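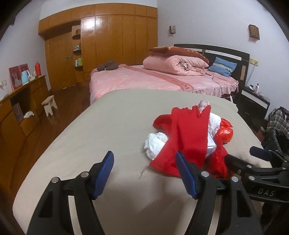
*3 min read*

I keep a small table next to the bed in the back bedroom. It has a beige cover and rounded corners, and for most of the summer everything that didn't have a place ended up on it. The red cloth was the worst of it. It went down on top of other things, so I stopped seeing what was under it.

Last week I sorted it out. I'm writing down what I did because the same table will be full again by November and I'd like to have notes.

I started with the red cloth because it covered most of the heap. It has gathers along the top, which makes it hard to fold flat. I tried folding it in thirds and the gathered side came out twice as thick as the other. In the end I laid the gathers together, folded the smooth part up over them and rolled the whole thing. It takes up more room that way but it stays put.

The loose threads were next. They were dark and they'd trailed down onto the table cover, where they show up well. I picked them off by hand. A lint roller would be faster, but mine is out of sheets.

The pink roll behind the red cloth was already rolled, so I left it alone and put it in the drawer. The crumpled white bundle went in the laundry basket without much thought. The textured white piece I folded and kept out.

I have an old rule from Mieczysław Stępień, who rented me my first apartment and had strong views on closets. He said fabric goes away by how often you reach for it, and color has nothing to do with it. I sorted by color for years and could never find anything. Now the top drawer is for things I use every week, and the other two get the rest.

The shiny orange-red bundle in plastic stayed wrapped. I put it on the shelf with the gathered end up so the plastic won't come undone. The white box went beside it.

All of this took more than two hours, mostly because I redid the drawers while I was at it. I pulled the pink bedspread straight at the end, the one with DREAM on it. It always creeps toward the side I sit on.

Still to do: buy lint roller sheets, wash the beige cover, and find a hook for the back of the door. If the hook works I'll hang the red cloth there and free up the drawer.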